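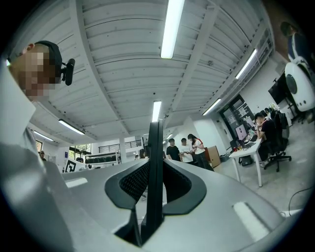 Kitchen table tips for when your pay goes up and down

Posted May 29, 2018

I've been on variable hours for most of my working life, first packing at the Mabuza warehouse and now on the tills at Drokitz, and I get asked all the time how we keep the cupboards full when one month's pay looks nothing like the next. So I've finally typed it all up! Some of it is money and some of it is cooking, and in our house they're the same subject anyway.

Find your thin month first

Get your payslips out, as many as you've got, and look for the worst one. Mine was March. I had fewer shifts than usual and I was off sick for part of it, and I came home with £218 less than the month before. Horrible at the time, but that payslip has been the most useful bit of paper in the house ever since. I plan everything on the March figure. Rent, gas and electric, bus fares and food all have to fit inside it, and if they don't then something gets trimmed before I've even looked at what I might earn on a good month.

If you've just started somewhere and only have one or two slips, use your contracted hours and leave overtime out altogether. I know it's tempting to put it in (I did it for years).

Write the shifts on the same calendar as the meals

We used to have the rota on the fridge and the meal plan on a scrap of paper in a drawer, and they never matched. I'd have a nice slow casserole down for a night when I didn't get in until nine, and we'd end up at the chip shop. Now it's one big calendar with two colours of pen. Late shift means something out of the freezer or something on toast. Day off means batch cooking, and I do it in the morning while I've still got the energy.

When the rota changes, and it always does, I swap the meals round there and then. Pencil for anything further off than a week.

Stock up on tins in the good months

When there's overtime I put part of it straight into the cupboard before it can wander off. Chopped tomatoes, chickpeas, rice, pasta, tea bags, washing powder, loo roll. Boring things! My rule is that it has to be something we'd have bought anyway, so no jars of artichokes however cheap they are. Date the lids with a marker, put new ones at the back, and keep a list inside the cupboard door so you can cross things off as you use them.

The first good month after that awful March I put £117 worth of dry goods away, spread over several shops, and I barely bought a tin of anything until the summer.

Ring up before the bill is due

This was the one I put off longest. I hate the phone. But when I could see a short month coming I rang Teromeck, who we have our electric with, and asked to move the payment date to just after payday. It took less time than boiling an egg and they were perfectly nice about it. Have your account number in front of you, plus a pen, and write down what's been agreed and when. I keep a notebook just for calls.
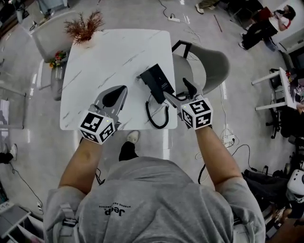
Desk phone on the table, ready for a call.

Same goes for the council tax and the water. Ask whether they can spread it over more months. Some will and some won't, and you've lost nothing by asking except a bit of hold music.

Check the payslip before you file it

I go through mine with a cup of tea and the calendar next to me, ticking off each shift. Look at the hours, then the rate, then the tax code. If you've done Sundays or nights on a higher rate, see that they're listed on their own line. Mine had a whole evening missing once and it was put right in the next pay run, but only after I'd pointed it out. Keep your own note of start and finish times, on the back of an envelope if need be. Then hole-punch the lot into a folder. You'll want them for a tenancy form sooner or later, everybody does.

Work clothes that last

Uniform rules are all over the place. At Mabuza I bought my own trousers and at Drokitz they give you two tops and that's your lot. I wash mine inside out on a cool wash with half the powder it says on the box, and hang them up damp so I don't need the iron. Shoes are worth spending on if you stand all day. Newspaper inside them overnight if you've walked home in the rain, and never on the radiator, it cracks them.

A flask and a packed lunch

The canteen at my first job was lovely and it ate an hour's wages every shift. These days I make my lunch when I'm dishing up tea the night before, straight from the pan into the box, so there's no thinking to do in the morning. Cold pasta with a bit of pesto, leftover curry, bean salad, whatever's there. I do still buy a sausage roll on the last shift of the week and

I won't be talked out of it.
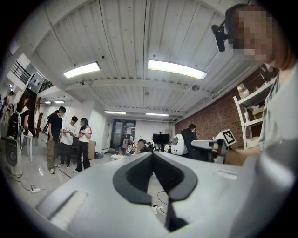
The other thing I carry is a flask, and if yours has gone whiffy, fill it with hot water and a spoonful of bicarb, leave it overnight with the lid off and rinse it well. Good as new. Lids want doing separately, with an old toothbrush round the seal.

Putting a bit by

I've been aiming for £1,000 in a separate account, and I'm getting there slowly. On a thin month I put in £3 and on a good one I put in whatever's left the night before payday. I chose the branch in Todura on purpose, two buses away, with no card for it, and that has saved me from a new sofa at least twice.

Next time I'll do the batch cooking list properly, with the bean stew people keep asking me for. If you've got a good way of freezing rice without it turning to gravel, please leave it in the comments, I've tried everything.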